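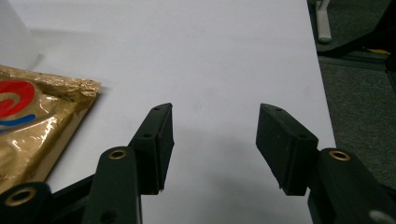 Moving the gripper slowly is the first thing Cadi Parry asks of anyone new at Banodine. The second is to keep talking to a minimum, as people wave their hands when they talk.

Parry runs hand demonstrations for Sokard, a program that teaches robot arms to sort light packaged goods. In January the team gave up remote control for most of the work.

"With the remote you were always a bit behind," she said. "You'd reach for a bag and squash it. With the grippers in your own hands you feel the bag give."

A new person practices for 4 days before any recordings are kept. After that, a session is 20 minutes, then a break.
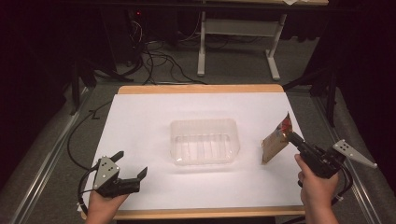
A snack bag held by its upper edge, next to a clear plastic tray.

Foil is harder than paper, Parry said, and she still does some tasks by remote — mainly the ones with heavy items.

Does she mind repeating the same move all morning? "No. I mind when I rush one and have to throw it out."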